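Talk notes: "Set the table last" – looking after light wood tops

Slot is 19 minutes with questions. Water on the lectern. Sample boards go around before I start, not during.

## Opening

- Thank the hosts at Cusby for the room.
- Say what the talk covers: pale wood tables in daily use. Cleaning, light, heat, mats. No refinishing today, that is a separate talk and takes a full afternoon.
- Ask for hands: who eats at a wood table? Who knows what finish is on it? The second group is usually much smaller. Leave a pause here.

## Where my notes come from

I worked on the table line at Modaleo for most of my working life, first in the finishing shop and later on returns. Returns is where I learned the most. In my last year there we logged 472 tables sent back for surface marks. The frame and legs were sound on nearly all of them. The tops had rings, pale patches, scratches in a line where a plate had been dragged.

Go slowly on this part. People want to know if their own mark is on the list.

- White rings: moisture or heat in the finish. Often only in the finish and not in the wood.
- Dark rings: water has reached the wood. Harder job.
- Dull path in front of one chair: sleeves, laptop, wiping the same spot every day.
- Sticky feel: almost always built-up cleaner.

## Grain

Hold up board A (flat-sawn) and board B (quarter-sawn).

Flat-sawn boards give the long curves and arches. Quarter-sawn gives straighter lines. Neither is better for a table, though flat-sawn moves more across its width as the seasons change. If you close the windows in August and run the air conditioning, then heat the house all winter, the top will swell and shrink a little. Let it. Don't screw it down tight to the base.

Wipe along the grain where you can. On a curved pattern just go the long way of the table and don't fuss over it.

## Reading the finish with light

This is the useful bit, so give it time.

Stand so that a window or lamp reflects off the surface. In the bright patch you lose the grain, but you can see the finish itself: scratches, smears, dull spots. Step to one side and the grain comes back and the scratches vanish. Check a table both ways before you buy it secondhand, and check it again after cleaning.

If using the lamp, turn the ceiling lights off first. Switch is by the door, left side.

## Cleaning

- Damp cloth, well wrung out. Dry cloth straight after.
- A drop of dish soap in a bowl of water if there is grease.
- No scouring pads, no bleach, no furniture polish with silicone if you ever plan to refinish.
- Crumbs first. Wiping over crumbs is how you get fine scratches.

Somebody will ask about vinegar. Answer: I leave it for the kettle.

## Mats

A woven mat is good for plates and cutlery. It spreads wear and stops the dragging. It is not a hot pad, and a loose weave lets a spill straight through to the wood. Lift the mat after each meal and wipe under it. Shake it outside.

Pass around the two samples, the Rilow (tight weave) and the Shezi (open weave). Pour a spoonful of water on each over a paper towel and let people see the towel.

Other points if time allows:

- Move mats around. A top that gets sun will change color, and a mat left in one place leaves its outline.
- Avoid rubber backing on a new finish. It can stick or stain.
- Stripes hide coffee better than plain white – minor point, skip if short.
- Keep cords off the eating area. They catch on plates, and a plug dragged over the edge will dent soft wood.

## Questions

Have the heat mark answer ready (page 2 of the handout). If asked about price for a full refinish, say it depends on size and finish, and point to the sign-up sheet.

Collect both boards and the mats before people leave. Last slide stays up during questions.
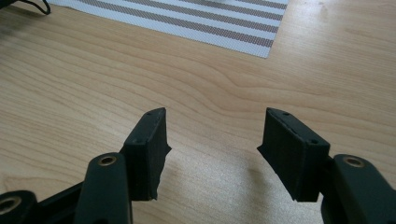
Last slide: striped woven mat on a pale wood top, with glare at upper right.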